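3.2 Table setting and materials

All sessions used the same table, positioned with its long side against a curtain so that nothing behind the objects competed for attention. The curtain was kept closed throughout. Participants sat on a height-adjustable chair, and the experimenter stood to the left and slightly behind, outside the direct line of sight. The tabletop was wiped between participants and left bare apart from the items belonging to the current trial.

The stimulus set was built around three categories of item: flat receptacles (plates), deep receptacles (bowls and cups), and contents (fruit, bread rolls, and wrapped biscuits). Each trial presented one flat receptacle, one deep receptacle, and a single piece of content, which was placed in or on one of the two. The participant was asked where the item "should be" and could answer by leaving it in place, by moving it to the other receptacle, or by placing it directly on the table. We avoided the wording "put it away," which in the pilot work of Juhl and Declercq had led many participants to look for a cupboard.

Receptacles within a trial were matched on hue family but not on lightness. Exact color matches were tried during piloting and dropped, as participants then treated the two pieces as a set and stacked them before attending to the food. Pairs of clearly different hue had the reverse problem: responses were often justified by color ("the red one goes with the red"), and the shape of the receptacle was seldom mentioned. The intermediate arrangement reduced both kinds of answer. Tableware was drawn from the Jeststead range where possible, with a small number of Taipe pieces added to fill gaps in the deep category.

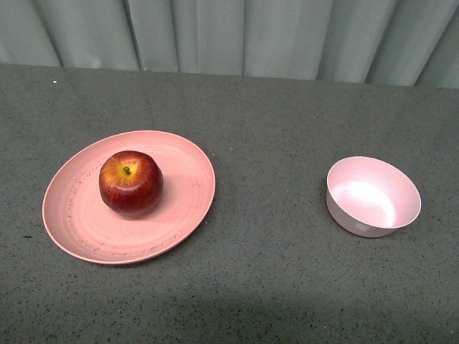 Figure 3. Starting arrangement for a flat-occupied trial: apple on the plate, bowl empty.

Placement norms were collected separately from the main task, using a written questionnaire completed by 251 respondents who did not take part in the table sessions. Each respondent rated the acceptability of content and receptacle pairings on a seven-point scale. Single pieces of whole fruit received similar ratings for both receptacle types, and for this reason they serve as the neutral content in the design. In the arrangement of Figure 3, the apple rests on the darker pink plate toward the left of the table and the paler pink bowl stands well apart on the right, so that a transfer requires a deliberate reach across bare tabletop. The mirrored version of each arrangement was also used, and side was counterbalanced across participants. Bread rolls were rated as more acceptable on flat receptacles, and wrapped biscuits as more acceptable in deep ones.

The separation between receptacles was set by hand against a card template, which was removed before the participant looked up. Small deviations were tolerated. Fogh and Stougaard, using a narrower spacing, reported frequent incidental contact with the second receptacle during the reach, and such contacts were difficult to code. With the wider spacing used here they were rare enough to be handled as exclusions at the trial level.

Contents were offset from the center of the receptacle when the arrangement was laid out. A centered item was read by several pilot participants as finished and not open to change, and the proportion of "leave in place" responses rose accordingly. No instruction was given about centering, and a participant who shifted the item within the same receptacle was coded as having left it in place. Rotation of the item was not coded.

3.3 Participants and procedure

The main sample consisted of 86 adults recruited through notices at two community kitchens and a public library. Recruitment began in February and closed when the planned number had been reached. All participants reported normal or corrected vision and no difficulty lifting light tableware. Four further volunteers were excluded before testing because they had worked professionally in table service, an experience that was expected to supply explicit rules for the placement of food.

Sessions began with two practice trials using items that did not recur. The participant closed their eyes while the experimenter laid out each arrangement and opened them on a spoken signal. There was no time limit. After responding, the participant was asked for a brief reason, which was written down verbatim by the experimenter. Reasons such as "no reason" or "it just looks right" were accepted without further questioning. Arrangements were presented in one of six fixed orders, with the restriction that the same content never appeared in consecutive trials.

Participants received a Dristinent grocery voucher at the end of the session. They were then told that the study concerned the relation between receptacle shape and judgments of order, and were invited to comment. Comments made at this stage were not analyzed.

3.4 Coding

Responses were coded as stay, transfer, or table by the first author during the session and again by a second coder, Lærke Hedegaard, working from the written trial sheets. The two sets of codes agreed on 95 percent of trials. Most disagreements concerned items that had been lifted, held for some seconds, and returned to the original receptacle. These were resolved as stay, in line with the final position of the item, and are flagged in the supplementary table.

Verbal reasons were assigned to one of four classes. Containment reasons referred to rolling, falling, or spilling. Convention reasons referred to what is usual at home or at a meal. Appearance reasons referred to balance, spacing, color, or neatness. All remaining reasons were classed as other. A reason naming two classes was assigned to the one mentioned first. This rule is crude, and a reanalysis in which such reasons contributed half a count to each class is given in Appendix B; the pattern of results does not change.

An empty receptacle was itself a frequent topic in the appearance class. Participants remarked that the unused piece looked as though it was waiting for something, or asked whether more food would be added. These remarks were more common when the empty receptacle was deep than when it was flat. Because they were not anticipated, no separate code had been prepared, and they are treated descriptively in Section 4.3.

3.5 Analysis

The probability of transfer was modeled with a mixed-effects logistic regression. Starting receptacle (flat or deep), content category, and their interaction were entered as fixed effects, with random intercepts for participant and for receptacle pair. Table responses were too few to support a multinomial model and were removed from the main analysis. Confidence intervals were obtained by parametric bootstrap with 1000 resamples. Side of presentation was entered in a preliminary model, made no appreciable difference to fit, and was dropped.

Models were fitted in the Jetance package using its default optimizer. Receptacle pair accounted for little variance once content category was included, and we retained the term only to keep the model comparable with that of Fogh and Stougaard.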